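Ticket 292 -- Guest room bed, Vurnamholm
Opened by: Salim Makokha
Assigned to: Dimas Osman
Category: Bedding / furniture
Status: Closed

Salim's original message:

Hi Dimas, second complaint this month on the guest room. The people who stayed over the weekend said the holiday quilt kept sliding off them in the night, and that the bed squeaks every time you roll over. Could you have a look before the next booking? Also one of them said the door sticks. Thanks!

Dimas, first visit:

OK so I went over this morning and spent a good while just lying on the bed and rolling around like a kid, which is a pretty nice way to start work. The squeak is real! It only happens on the side nearer the door, and only when your weight goes from your hip to your shoulder. Middle of the bed, nothing. Sitting on the edge, nothing.

I pulled the mattress up and went over the slats first. All fine, none cracked, none popped out of their holders. Then I pushed on the headboard and there it was, same squeak, loud and clear. The bolt on that side had worked itself loose enough that I could turn it with my fingers. I tightened both sides with the hex key from the Hemard kit (the Moulin one is a size too small, please stop putting it back in the same drawer) and stuck a felt pad between the headboard and the bed rail.

Rolled around some more. Quiet. I'm calling it better but I'd like somebody to sleep on it before we say it's fixed.

Now the quilt. It's the big Christmas one, the Gresholm, and I don't think there's anything wrong with it. I had a look at the stitching and the binding all the way around and it's in good shape. What I did find is that it had been put on with way more hanging down on one side than the other, so of course it's going to creep. It's heavy! I took it off, put it back on with the drop even left and right, and tucked it in at the foot. Pillows back up against the headboard, curtains left open. 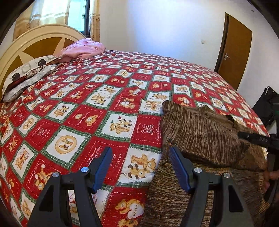
Guest room bed with the teddy bear quilt on, door closed.

The door I can't get to stick. I opened and shut it a bunch of times, slow and fast, and the lever works the way it should. My guess is it's a damp weather thing -- that side of the house always swells up a little when it rains for days. I put a bit of wax along the top edge anyway.

Salim, 24 Oct 2024:

Thank you!! Do we need to buy one of those grippy sheets to go under the quilt? I saw one for 259 and nearly fell off my chair.

Dimas:

Please don't! Give the tuck a try first. If it still slides, we can sew a couple of ribbon loops on the bottom corners and tie them to the bed legs. That's a few bucks of ribbon and an evening in front of the TV. My mother did it on all of ours and they never went anywhere.

Salim:

Guests checked out. They didn't mention the squeak, so I asked, and they said they slept fine and hadn't heard a thing. Quilt stayed on one of them and came off the other, who says she kicks. Door was OK but it's been dry all week.

Dimas:

I'll take that! Went back and checked the bolt, still tight on both sides. I did the ribbon loops anyway because I had the ribbon. They go on the underside so you can't see them when the bed is made. Whoever strips the bed has to untie them first, please don't just yank, I only used regular thread.

Closing the squeak and the quilt. I'm opening a separate one for the door and setting it to January, when we'll have had plenty of rain and I can see if it really sticks. If it does I'll take it off the hinges and plane the top a hair.

Parts used: two felt pads, ribbon, thread, a bit of wax.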